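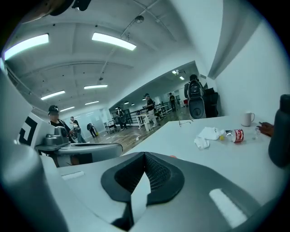 A hand-held gripper at the table, open afternoon at Rerkero. Mug, glasses and Coca-Cola bottle on the tabletop.

Open afternoon at Rerkero: plenty of grippers, fewer answers

Rerkero opened its training floor to neighbors and local businesses one afternoon in February, and since several readers had asked whether the place was worth the drive, I went. The invitation promised "a first look at robots that learn the way people do." I have been to enough of these events to bring a notebook and a low opinion of invitations.

The first thing to know is that most of the work on the floor is done by people. They walk up to a table or crouch near the floor holding a gripper by hand, pick something up, put it down somewhere else, and do it again. A camera on the gripper records each try. The recordings go off to be used in training, and at some later point a robot arm is supposed to do the same job without anybody holding it.

I have nothing against the method. It is cheaper than steering a full robot arm by remote control, and a person can get through many more tries in an hour. But visitors who came expecting to see robots tidying up got to see people tidying up, with a tool that made them slower at it than they would have been with their bare hands.

The host told us that the program, called Plenar, has 25 household tasks on its list. I asked how many of those a robot can now finish without help. The answer was four, "under good conditions." I asked what good conditions were. Same table, same lighting, objects the system has met before. That is a fair answer and I was glad to get it, though it was nowhere on the handout.

We were then invited to try a gripper ourselves. It is harder than it looks. You lose all feeling for how tightly you are squeezing, and your wrist wants to turn in ways the tool doesn't like. I was given a paper towel to move and got it on my second attempt. A man ahead of me did much better with a cup. A child did better than both of us and had to be talked into giving the gripper back.

The robot demonstration came last and was shorter than the schedule said. The arm made seven attempts at picking up a small bottle and standing it in a tray. It managed it on most of them, dropped one, and on one simply stopped until a staff member stepped in and reset it. There was applause after the first success and rather less after that. I would have liked to see the bottle swapped for one that a visitor had brought in. Somebody asked for exactly that and was told there wasn't time – with coffee being served ten feet away for the next half hour.

Gasser, the packaging firm across the road, sent a small group, and their questions were the best of the day. They wanted to know the price, who fixes the thing when it breaks, and what happens when a carton shows up with a dent in it. On price they were told it was too early to say. On repairs, that a service partner, Nurkasero, would be named "in that role" later on. On dented cartons, that more recordings would help. More recordings was the reply to quite a few questions, including mine about wet dishes.

I did ask about the recordings themselves. If the plan is to send people into real homes with these grippers, and the host said it was, then a camera will be pointed at kitchen counters, mail, medicine and whoever happens to walk by. Rerkero says faces are blurred before anything is stored for training. I asked who checks the blurring and how long the original files are kept, and was promised an answer by email. It has not come yet. I'll print it here if it does.

Is it worth going? If you are curious about how this kind of training gets done, yes. The staff were patient, they let you handle the equipment, and they didn't rush anyone through. Go early, while the grippers are free, and wear something warm. If you run a business and are hoping to find out what you could buy this year, I would save the gas.

Rerkero plans two more open afternoons before summer. Entry is free but you have to sign up at the front desk or by phone. Parking is behind the building, and the side entrance has the ramp.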